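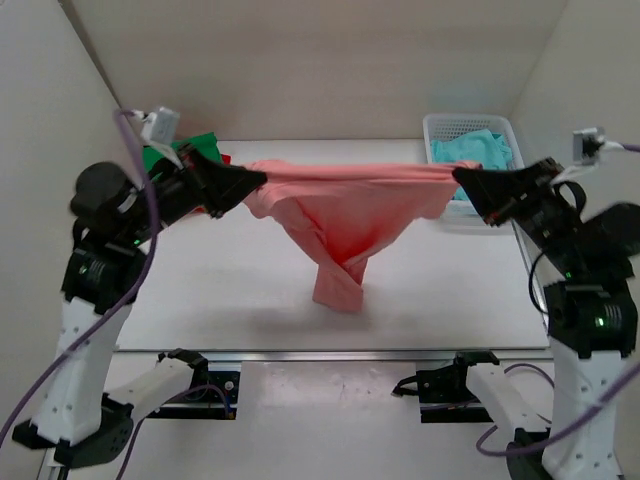

A T-shirt held up by both ends. The top edge is pulled tight, and the rest of the cloth sags and hangs below it.

Why Cloth Hangs, Sags and Creases
The science of folding a T-shirt
Reading level: ages 9 to 12

A cardboard box keeps its shape when you lift it. A T-shirt does not. Pick a shirt up by one corner and it turns into a long, narrow bundle. Pick it up by two ends and the space between your hands becomes a line, with loose cloth below. Put it down again and it takes a third shape, depending on how it lands.

Materials that behave like this are called flexible materials. Cloth, string, paper and thin plastic film are all flexible, but each bends in its own way. This page explains what happens inside a T-shirt when it is held, dropped, spread and folded. Words in the word list at the end are explained there as well as in the text.

What a T-shirt is made of

Most T-shirts are made of knitted cloth. A knit starts as yarn, a long strand of fibers twisted together. The knitting machine bends the yarn into rows of small loops, and each loop passes through a loop in the row before it.

Woven cloth is different. In a weave, one set of yarns runs up and down and a second set runs across, going over and under the first. Bed sheets, jeans and most dish towels are woven.

The difference shows up when you pull. The yarns in a weave are already nearly straight, so there is little slack to use up. The loops in a knit are curved. When a knit is pulled sideways, the loops become wider and shorter. When it is pulled lengthwise, they become taller and narrower. The yarn itself hardly stretches at all. Most of the stretch you feel comes from loops changing shape.

When you let go, the loops move back toward their first shape. They do not always get all the way back. This is why the neck of an old T-shirt can be wider than the neck of a new one.

Tension: the pull along a line

Look again at the picture at the top of the page. The cloth between the two holding points is under tension. Tension is a pulling force that acts along a material. Each end is held, so the cloth along the upper edge is pulled from both sides and becomes nearly straight.

Lower down the situation changes. The cloth there is not held at its sides. The only large force on it is gravity, which pulls it toward the table. It sags into a deep fold, and one part hangs down in the middle.

Cloth can resist a pull fairly well, but it resists a push very badly. Try this with a strip of fabric. Hold one end in each hand and pull: the strip goes straight. Now move your hands toward each other: the strip bends at once. An engineer would say that cloth is strong in tension and weak in compression. When a thin material bends out of the way of a push, it is said to buckle.

Nearly every wrinkle is a small case of buckling. Somewhere, the cloth was pushed together and had to go up, down or sideways.

Why hanging cloth twists

A T-shirt is a tube with two smaller tubes, the sleeves, attached near the top. That means there are two layers of cloth in most places, a front and a back. When the shirt is picked up at two points that do not match, such as one sleeve and the opposite corner of the hem, the front and back are pulled by different amounts. One layer goes tight before the other, and the looser layer slides and turns around it.

Seams matter too. A seam is a line where pieces of cloth are sewn together. It has extra layers and extra thread, so it is thicker, heavier and harder to bend than the cloth next to it. The hem at the bottom of a shirt is also a kind of seam. In a hanging shirt, thick parts tend to keep their own curve, and thin parts fit themselves around them.

Friction: why the layers stick

Friction is the force that resists sliding when two surfaces touch. Cotton cloth has many tiny fiber ends on its surface. When one layer lies on another, these ends catch on each other. The effect is small at any one point, but a shirt has a large surface and the small forces add up.

Friction is useful in a folded pile. It keeps the sleeves where you put them. It is a problem when you want to spread a crumpled shirt, because layers that are touching will not slide apart without a pull. Smooth, shiny fabrics have less friction. They spread easily, and they also slip out of a pile easily.

The table adds friction of its own. A shirt dragged across a rough surface is held back from below and pulled from above, and wrinkles form between the two. Lifting the shirt clear and lowering it again gives a flatter result.

Light, color and folds

A shirt that was dyed one color does not always look like one color. Fold a pink shirt and you may see paler areas and deeper, redder areas. The dye has not changed.

Some light bounces straight from the outside of the cloth to your eye. Inside a fold, light may bounce from one wall of the fold to the other several times before it leaves. At every bounce, pink cloth absorbs some of the green and blue light and sends back more of the red. After a few bounces, what comes out is a stronger pink.

People who sort or fold laundry use this without thinking about it. Changes in shade show where the folds are, and a smooth, even shade is a sign that the cloth is flat.

From a bundle to a rectangle

Folding changes a complicated shape into a simple one. The method below is used for a short-sleeved T-shirt. Other methods exist and work just as well.

Step 1. Find the two shoulder seams. Hold one in each hand and lift the shirt off the table. Gravity now does part of the work, because the heavy lower part pulls the folds out of the body.

Step 2. Lower the shirt so that the hem touches the table first. Continue lowering while moving your hands away from you or toward you, so the cloth is laid down in one direction.

Step 3. Smooth the shirt from the center outward. Air and slack cloth move toward the edges. If you smooth from the edges inward, the slack collects in the middle and has to buckle.

Step 4. Fold one side in, along a line from the shoulder to the hem. Turn the sleeve back so that it lies inside the rectangle. Repeat on the other side.

Step 5. Fold the hem up to the neck. For a smaller package, fold once more.

Thickness in layers

A flat shirt has two layers, the front and the back. Each time the whole shape is folded in half, the number of layers doubles: two become four, four become eight, eight become 16. The area is cut in half each time and the thickness doubles.

This sets a limit. The cloth on the outside of a fold has to travel farther around the bend than the cloth on the inside. With four layers the difference is small. With 16 layers of thick cotton, the outside is pulled tight and the inside is squeezed, so the fold springs open when you let go.

What a crease is

A crease is a fold that stays after the cloth has been opened. Cotton fibers are made mostly of cellulose, a material found in all plants. Cellulose is built from long chains, and neighboring chains are held to each other by weak links called hydrogen bonds. Water can loosen these links. When damp cotton is bent and then dries, new links form while the fiber is in its bent position. The bend is then held in place.

An iron works by the same process in the other direction. Heat and steam loosen the links, the weight of the iron presses the cloth flat, and the links form again with the fibers straight. Polyester fibers take up very little water, so polyester shirts crease less from being left damp in a heap.

Measuring sag: an experiment

You will need a T-shirt, a ruler, two chairs with straight backs, four clothespins, paper and a pencil.

Place the chairs back to back with a gap of 40 centimeters between them. Pin one shoulder of the shirt to each chair. If your shirt is too narrow to reach, move the chairs closer and write down the new gap. Measure the distance from a straight line between the pins down to the lowest point of the upper edge of the cloth. This distance is the sag. Move the chairs 5 centimeters closer together and measure again. Repeat until you have four results.

Draw a graph with the gap along the bottom and the sag up the side. Then repeat the test with a dish towel of similar width, pinned at two corners. The woven towel and the knitted shirt should give two different lines - compare how far each one can be pulled before the edge is straight.

Do not pull hard enough to tip the chairs. Use an old shirt, as the clothespins can leave marks.

Word list

Buckle: to bend suddenly when pushed from the ends.
Compression: a pushing force that squeezes a material.
Crease: a fold line that stays in the cloth.
Friction: a force that resists sliding between two surfaces.
Hem: an edge of cloth turned over and sewn down.
Knit: cloth made of yarn loops passed through each other.
Seam: a line where pieces of cloth are sewn together.
Tension: a pulling force along a material.
Weave: cloth made of yarns crossing over and under.

Hopkin Science Pages, Materials series, sheet 15
Next sheet: Why Towels Soak Up Water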